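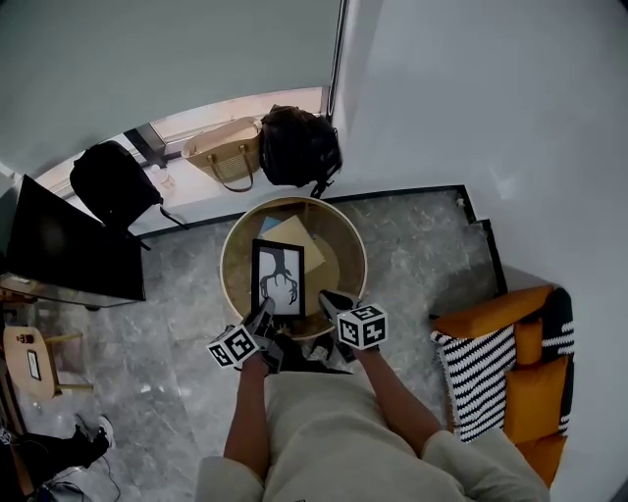
Keser Round Floor Basket

Woven storage basket, open top, light tan rim

Home / Storage / Baskets / Floor baskets

Product code: KES-70
Range: Keser, by Vikach
Availability: In stock, Maldonado warehouse

Overview

The Keser is a round, open-topped floor basket for living rooms, halls and home offices. It takes mixed items of the kind that collect on side tables and window ledges: picture frames waiting to be hung, sheets of cardboard, paper goods, magazines, folded throws. The wall is woven over a fixed hoop at the rim. The base is flat and sits directly on stone, tile, timber or short-pile carpet.

Flat items such as frames and card should be stored on edge and leaned against the wall of the basket. Frames taller than the basket may stand above the rim provided the lower edge rests on the base.

Specifications

Shape: round, open top
Diameter at rim: 70 cm
Wall: woven, natural and beige
Rim: light tan, bound
Handles: none
Lid: not available for this size
Maximum load: 16 kg, evenly distributed
Supplied: fully assembled, one per carton
Indoor use only

Loading

Place the heaviest items first and keep them near the centre of the base. Glazed frames should go in face to face with a sheet of card between them. Metal hanging hardware and exposed wire ends can catch in the weave – tape them down or turn them inward. Do not lift the basket by one side of the rim when loaded. Two hands on opposite sides is the minimum, and loads close to the maximum should be moved by two people.

The basket is not rated as a seat or step. Stacking is acceptable when empty, up to 5 high.

Floor surfaces

On polished marble and similar hard floors the basket will slide under light pressure. Adhesive felt pads can be fitted to the underside if a fixed position is preferred, although they will mark some sealed finishes over time. Allow 90 mm of clearance from heaters and skirting vents. Direct afternoon sun through an unshaded window will lighten the natural colour of the weave on the exposed side. Quarter turns every month or so will even this out.

Care

Vacuum with a soft brush attachment. Wipe the rim with a damp cloth and dry immediately. Do not soak, hose or machine wash. If the weave loses its shape in transit, mist lightly with water, press back by hand and leave to dry in a ventilated room away from direct heat. Broken strands should be trimmed flush and not pulled.

Delivery and returns

Metro orders placed before Thursday noon are dispatched the same week. The carton is classed as bulky and cannot be sent to parcel lockers. Unused baskets can be returned in the original carton. Colour variation between batches is normal for a woven product and is not treated as a fault.

Related items

Keser liner, unbleached cotton, drawstring
Drendero side table, round
Drendero felt pads, self-adhesive, grey

Trade enquiries and quantity pricing: Hanna Zhuravel, Vikach trade desk. Please quote the product code.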